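The Sadwood Automation Center thanks all who attended its open day on 14/03/2020. This thread gives a short account of the program for those unable to join us. 1/7

Doors opened with a welcome in the main hall, followed by tours of the Solitz packaging line. Tours ran in small groups, and hearing protection was provided at the entrance. 2/7

The household handling demonstration, prepared with our partner Liletti, addressed soft goods: towels, bedding, and clothing. Cloth changes shape each time it is touched, and teaching a machine to manage it begins with a person doing the task by hand. 3/7

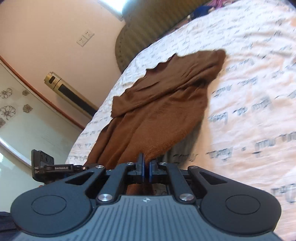

Household handling demonstration: a brown towel held between the blue finger pads of a hand-held gripper.

Visitors asked why the tool is held by a person. The motion of the hand and the position of the fingers are of direct use in later training, and the work can be done in an ordinary bedroom. 4/7

The Trummer workshop offered two sessions on safe operation near moving arms. Both were full. Participants who asked for a certificate of attendance will receive it by mail. 5/7

Total attendance was 1161. We regret the wait at the registration desk during the first hour and will open a second desk at the next event. 6/7

The next open day is planned for December. Schools and community groups may request a guided visit through the Center's front office. Registration details will be posted on this account. 7/7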